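Flelora Kitchens, supplier site inspection
Site: Lakham egg and poultry farm, packing shed and houses A to D
Date of visit: January 30, 2026
Inspector: Rodica Matei
Shown round by: Darius Cozma

1. Stocking and outdoor access
Marked: PASS WITH COMMENT
The brochure says "free to roam." House B holds 900 birds and has 2 pop holes, both open when I arrived. I saw very few hens outside. I was told they don't like the wind. Maybe so, but the grass by the holes was long and clean, and hens that go out every day don't leave grass looking like that.

2. Litter
Marked: PASS
Dry and crumbly in A, B and D. House C had been topped up with fresh shavings right by the door and nowhere else. I walked to the far end. It was caked under the drinker line. Asked for the whole strip to be turned, not only the part visitors see.

3. Water
Marked: PASS
Nipples working in all houses. Last water test on file is from April. The farm says there is a newer one. Send it.

4. Feed storage
Marked: FAIL
Bin lid on the Ravn silo does not close flat. Droppings on the ledge underneath, mouse by the look of them. The bait map shows 8 stations on this side of the yard and I could find only some of them, one behind a pallet stack with dust on the lid. A map is not pest control.

5. Cold store
Marked: PASS WITH COMMENT
My probe and the wall display agreed. The log is another matter. Same handwriting, same pen, same reading for days on end. I have never met a cold store that steady.

6. Egg grading and traceability
Marked: PASS WITH COMMENT
Picked a tray with lot 700 on it and asked for the paperwork back to the house. Got it, after a long wait. The new Brornamik software is supposed to do this in seconds. I would like to see that happen once before I write it down as a strength.

7. Handwashing and boots
Marked: FAIL
Soap empty at the shed sink. Boot dip present, full of straw, no change date. "We did it this morning" is not a record.
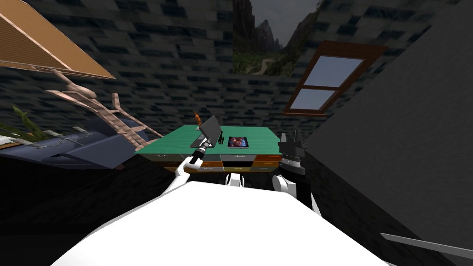

Darius Cozma disputes items 4 and 7. He writes that the silo lid was already on the repair list before the visit, and that the boot dip gets changed daily whether or not anybody signs for it. He also thinks the remark about the grass in item 1 is unfair for a winter visit.

Inspector's reply: the repair list I was handed does not mention a lid. Both fails stay. Item 1 keeps its comment and I will look again in April, without calling ahead.

Needed before the next delivery: photo of the closed silo lid, newest water test, signed boot dip sheet.
Copy to: Aurelia Tudose, purchasing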